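Robotics > Grippers & End Effectors

Mon 26 January

Right, I said I'd write up the finger pad comparison and I've put it off long enough. Two sets of pads, same pair of hand-held grippers, an awful lot of laundry. Thread!

41 likes · 6 reposts

First set: the smooth grey Vuditz pads everyone seems to start with. Second set: the blue ribbed ones from Okitz. I swapped both hands over each time (mixing them left and right just confused my wrists, I tried it for an evening and kept blaming the wrong hand).

17 likes

Test was dull on purpose. Pick a garment off a pile, get it flat, fold it, put it down. 287 garments with the smooth pads, then 287 with the ribbed. Shirts, jumpers, work jackets, a few things I'd happily never see again.

22 likes · 2 replies

A miss = jaws close and the cloth isn't in them when I lift. Smooth pads: 66 misses. Ribbed: 20. I was expecting a gap but I thought it would be a small one, and I had a bet on with Wenceslao Urrutia that it would be under half. I now owe him lunch.

58 likes · 9 reposts

Where the smooth ones fall down is thin slippery stuff. Anything with a bit of a sheen and they just skate over the top, you squeeze harder, they skate faster, you start swearing. The ribs catch an edge much sooner and you can use a far lighter squeeze.

19 likes

And your hand notices! After a long session on the smooth pads I could feel it right up my forearm. Ribbed, I was a bit stiff and that was it.

14 likes

Now the moaning. Ribs pick up fluff like you wouldn't believe. One fleece and they're furry, and furry ribs are no better than smooth pads. I've ended up keeping an old toothbrush in my pocket and going over them between piles.

33 likes · 4 replies

They also grab too much. With the smooth pads I could take one layer off a folded shirt fairly reliably. With the ribbed ones I get two layers, or the shirt plus whatever was underneath. I didn't count that as a miss (the cloth IS in the jaws) but if you only care about peeling single layers you might score it the other way round from me.

27 likes

Zips. Zips are horrible on both. If you come in square on to the teeth the pads sit proud and the cloth either side hangs loose. Come in from the side, take the fabric next to the zip and let the zip follow along. Took me far too long to work that out.

25 likes · 3 reposts

Hyun-seo Ra asked whether I'd tried the Preden soft fingers instead of swapping pads. Yes, back in August, on a different pair of handles. Lovely on towels, hopeless on collars. They bend away just when you want a firm pinch. I'd have them back for towels tomorrow.

11 likes · 1 reply

Same goes for the people asking about opening width. I left it alone for the whole comparison. I know a wider jaw would help with the chunky jumpers, but change two things at once and you've learned nothing about either.

9 likes

Fitting them: the smooth ones slide on and stay on. The ribbed ones needed a proper shove, and one worked its way loose on the first day and ended up inside a sleeve. Push until it stops, then push again. It's been fine after that.

16 likes

On the wrist cameras — colour matters more than I'd have guessed. Blue pads on blue clothes are a pain when you're going back through the footage trying to find the moment of contact. Grey on grey is every bit as bad, mind you. If anyone sells these in a really nasty orange I will buy them.

47 likes · 7 replies

Lighting too. I do most of this after dark, so it's a lamp or nothing, and where I put the lamp changed what I could see of the ribs far more than any camera setting I fiddled with. Low and off to one side is my favourite. Straight overhead just turns pale cloth into a blank.

13 likes

Somebody at Olivares (hello!) told me they've done 445 picks on one set of ribbed pads with no wear worth mentioning. Mine have a bit of shine on the ribs at the very tips. Could be my heavy left hand, could be all the zips. I'll keep an eye on it.

12 likes · 1 repost

So which would I buy? Ribbed, for mixed laundry, and I wouldn't think about it for long. If you're only doing thick cotton, keep what you've got and spend the money on a better lamp.

39 likes · 5 reposts

Next up is work jackets only, ribbed pads, going for the fabric beside the zip every time. I've got a feeling the miss count will come right down but I've been wrong about this pile before.
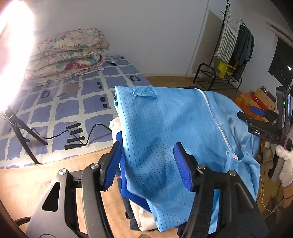
I'll post the jacket numbers when I've got a full set. If you've a trick for collars, replies are open and I'm begging.

31 likes · 4 reposts · 8 replies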